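Wanted: patient people to teach a robot how to handle a dishrag

Briltar, the automation firm on the second floor of the old Zallden building, has spent August paying people to do housework very slowly and by proxy. Operators sit at a desk with a pair of hand controls, and a robot arm copies whatever their fingers do. The company wants 2000 recorded demonstrations of cloth handling by the end of the month. As of Wednesday morning it had 600.

The job is to pick up a piece of cloth, move it, put it down and start again. A good run takes less than a minute. A bad one takes as long as the operator's temper holds, and bad ones are kept in a separate folder that is said to be growing nicely.

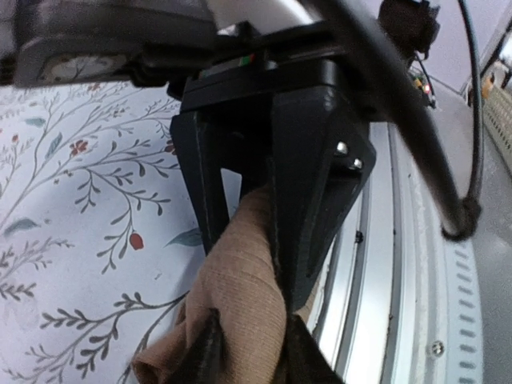
Augustina Frimpong said the hardest part was unlearning her own hands, which wanted to shake the cloth out and get on with it. The arm lags a little behind the controls, she said, and after 200 runs she had caught herself waiting for her own fork at dinner.

Briltar tried guiding the arm by hand first, with the operator holding the wrist and walking it through each move. That produced smoother motion and sore shoulders, and the firm switched to remote control after a week.

The recordings will go into training a system called Ansah, which is supposed to work out the rest for itself. Briltar would not say when Ansah might be trusted with a cloth unsupervised. It is still hiring for the evening shift, and applicants are asked to bring their own cushion.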